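How to Sort a Mixed Box of Toy Bricks by Color and Shape

Posted 14/01/2019

Color first, then shape. Do it in that order and a big box goes faster. 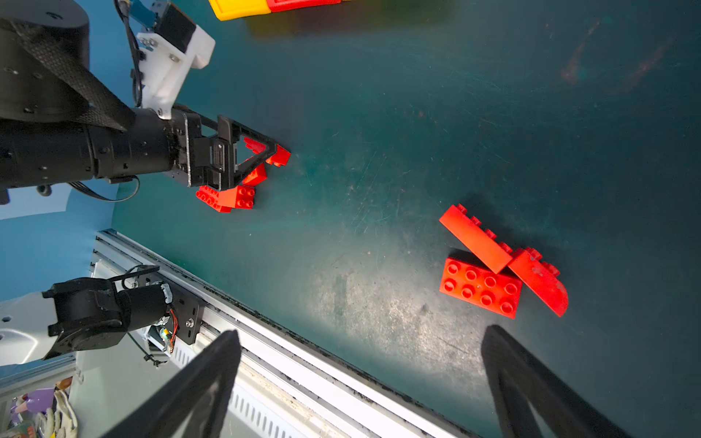
You need a flat table, a few shallow trays and a bin with a lid for each color. Our box held 1000 bricks and took two evenings in December.

1. Tip out a few handfuls at a time. A full box on the table just slides onto the floor.

2. Pull one color all the way through before you start the next. Red is easy to spot, so begin there.

3. Split the color by shape. Put the 2x4 bricks in one tray, the long ones in another, and anything with a curved top or rounded end in a third.

4. Take apart any bricks still stuck together. Rock them from side to side – don't use your teeth or a knife.

5. Set scuffed bricks aside. Light marks are fine for everyday building, but cracked ones should go.

6. Label the bins on the short end. We use Budby bins, the size 5, and they stack well on a low shelf.

Parts that are two colors, or that don't match anything else, go in an odds bin. Go through it again when the rest of the box is done.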